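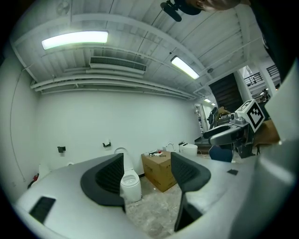

Liscombe Gaelic Athletic Club has appointed Starex as main contractor for the refurbishment of its dressing-room building, with work scheduled to begin in December 2018. The project covers the home and visiting team rooms, the referee's room and the first-floor meeting room. The building has been in continuous use for juvenile, ladies' and adult football, and the present layout does not allow two teams of full panel size to change at the same time. Wall finishes in all areas will be white, and each team room will have its own toilet, accessible without passing through the corridor.

The contract was awarded after a tender process in which seven firms submitted prices. Starex will act as main contractor and will appoint its own mechanical and electrical subcontractors. Drainage design has been prepared by Undance, which also surveyed the existing foul line and recommended its replacement between the building and the road.

The contract period is 16 weeks. Work will be carried out in two phases so that one team room remains available throughout. Phase one comprises the visiting team room, the referee's room and the new drainage connection. Phase two comprises the home team room, the plant room and the meeting room. The main field will stay open to adult teams in both phases. Juvenile training will move to the lower field, where temporary lighting will be provided.

On completion, the building will contain 12 shower outlets served by a single hot water plant with timed controls. Floors will be finished in slip-resistant sheet material laid to falls. Ventilation will be mechanical, with extract units controlled by humidity sensors. The existing roof will be retained, with additional insulation placed at ceiling level.

Home fixtures in the early rounds of the league will be played as scheduled. Visiting clubs will be notified in writing of changing arrangements before each match. Parking at the gable end will be closed for the duration of the works, and vehicles should use the school entrance.

The club's existing kit agreement with Puma is not affected by the project. Orders for juvenile jerseys placed in September are available for collection from the club shop, which will operate from the ball store until the meeting room reopens.

Further information is available from the club office.

ENDS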